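Thread time. Saturday was cable day at our flat and I have Thoughts.

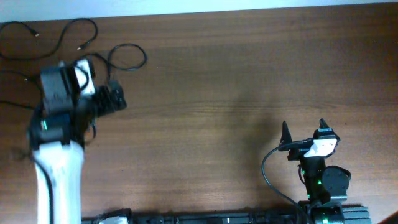 I've been promising to sort out my leads since January. You know the drawer – everyone's got the drawer. Mine had got so full that it wouldn't shut, and then one evening it wouldn't open either, so Renato got a fish slice in through the gap and that was the end of my excuses. First job was getting everything out onto a table where I could see it. A brown wooden top is brilliant for this, by the way, because black cable shows up a treat against it. Look at the long one up in the left corner, looping all over the place with a little connector at each end. That's the kind I mean. Leave one of those in a drawer with its mates and you'll never see it alone again.

2/ Rule one, which I learned the hard way: don't pull. I pulled. I now own a knot the size of a grapefruit. Find an end, any end, and feed it back through the way it came. It's slow and it's boring and you'll want the radio on.

3/ Rule two is from Thitima Jitpraphai downstairs, who used to do the sound at the Kaewmanee and can coil a lead faster than I can find my glasses. Over, under, over, under. One loop the normal way, the next with a twist of the wrist so it sits backwards. Let it fall into the shape it wants and stop wrapping it round your elbow!! (I have been wrapping it round my elbow for 47 years, so this was quite a blow.)

4/ She made me do the same lead 3 times in a row until it dropped open without a kink. I felt about six and I was SO pleased with myself.

5/ Ties. I had a bag of the Vodberg ones, the rip-and-stick sort, and they're fine for thin stuff but hopeless on anything chunky. For the fat ones I've gone back to garden string with a bow. Looks a bit like a parcel from your nan – I don't mind that at all.

6/ Labels! Masking tape folded over into a flag, biro on both sides. Write what it's FOR and forget what it's called. "Old printer" is useful. "USB something" is not, and I had four flags saying exactly that before Renato took the pen away.

7/ Then the hard bit: what goes. Anything for a gadget we no longer own went in a bag for the Dostberg tip, they've got a cage for electricals by the gate. I kept the lead for the Clodia radio even though the radio died ages ago. Don't start.

8/ Someone's asked what I'm keeping them all in. Shoeboxes, stood up on end, one for chargers and one for everything else. I did look at proper storage boxes and then I looked at the price.

9/ Final state of play: drawer opens, drawer shuts, fish slice back in the kitchen. The grapefruit is still on the windowsill. Thitima says she'll have a go at it on her next day off if I make the flapjacks with the apricots in, so I'm off out for apricots.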